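Do you have a big bin at home where everything ends up? I do. Mine lives in the hallway, and every evening I toss in whatever I find on the floor. A sock, a toy truck, a marker cap. By July it's so full the dog can't get past it!

So today I want to tell you about mixed-up bins, and why sorting one is harder than it looks.

## What is a mixed-up bin?

Some bins hold only one kind of thing. A bin of tennis balls is easy. You stick your hand in, you get a tennis ball, done.

A mixed-up bin holds things that don't match. They can be hard or squishy, round or blocky, big or tiny. Grown-ups who work in warehouses sometimes call this a "mixed bin," and they have to deal with a lot of them. My friend Elvia Medrano works in a warehouse with 800 bins on the shelves (I asked her if she knows them all by heart, and she laughed at me for a long time).

## Why do things hide?

When things sit close together, they cover each other up. You might see one end of something red and not know how long the rest of it is. Is it a brick? A toy? You have to move what's on top before you can tell.

Color helps a lot. Bright red or orange jumps right out at you from a gray floor. A dark gray thing is sneaky, and your eyes can slide right over it. I once spent a whole afternoon looking for a gray mitten that was sitting on a gray rug. I was standing next to it!

Patterns can help too. If you know your thing is pinkish-purple with pale spots, you have a pretty good clue to look for.

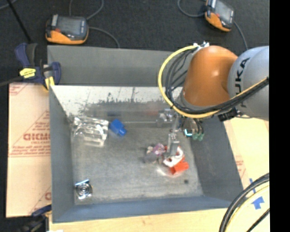
## Try it yourself

You need a big box, a towel, and a bunch of small things from around the house. Ask a grown-up before you borrow anything breakable.

1. Put your things in the box and push them into a little pile in the middle.
2. Look for 2 minutes without touching. What can you name? What can you only see a bit of?
3. Now pick things up with just your thumb and one finger. No scooping!
4. Lay each one on the towel, next to something it matches. You choose the rule — color, shape, or how it feels.

Itzel Cárdenas and her little brother tried this at my kitchen table. Itzel sorted by color. He sorted by "stuff I like" and "stuff I don't like," and I think that's a perfectly good rule.

## Which ones are hardest to grab?

Flat things are tough, like coins and playing cards. They lie right against the bottom and your fingers can't get under them. Smooth round things roll off when you pinch them. Things with holes or handles are much nicer, because there's somewhere to put your finger.

Corners are tricky too. When something slides up against the wall of a box, one of your fingers has no room. Try nudging it toward the middle first, then pick it up.

If you invent a sorting rule of your own, write it on a piece of paper and tape it to the box. Mine says "socks go somewhere else."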